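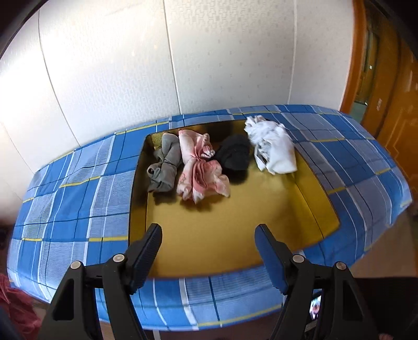 2. Small textiles, April

3 min read

The Usier line sorted 647 small items this month, of which 467 needed no second handling. Rolled cloth bundles still go through the hand-held grippers so the Vasik software can learn the grip.

Search reports Enter keyword

Staff have moved from folding to guiding and checking.

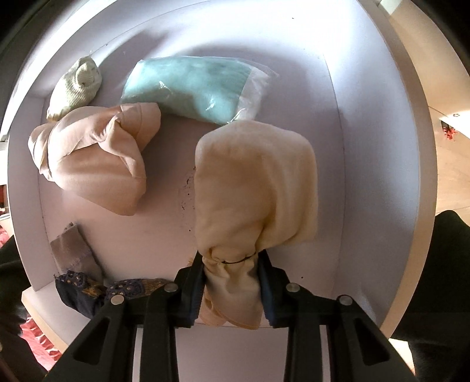 Fourteen people have finished the Kramer training and keep their grade. Wrist complaints are down, but the Wednesday late shift finds checking dull and wants shorter turns.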